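Setting up your Surnis measuring cups

1. Spread the cups out on a clear stretch of table before you do anything else. I like mine in a loose row so I can grab any handle! 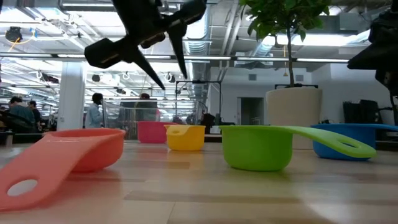

One Nasulbridge reader wrote in that she nests hers right out of the box and has never had one stick. Fair enough, but check the fit first.

2. Wash them by hand (mild soap, 12 drops is plenty) and let them air dry.

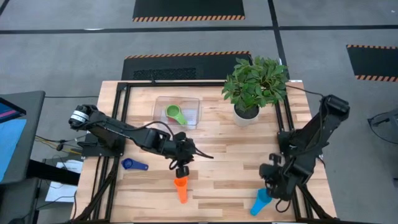

3. Pick a home for the set. I've tried drawers, hooks, you name it, and I keep coming back to a shallow bin. A clear one is great – you can spot the lime-green cup right through the side – and it slides onto a shelf easily.

Note: keep the bin away from the stove.

4. Wipe the table last. Use a damp cloth and go with the grain, end to end. 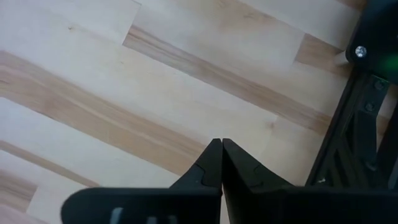 Then go over it again with a dry cloth, especially where two boards meet, and oil it in May if the wood looks thirsty.

Caution: no scouring pads on the cups or the wood.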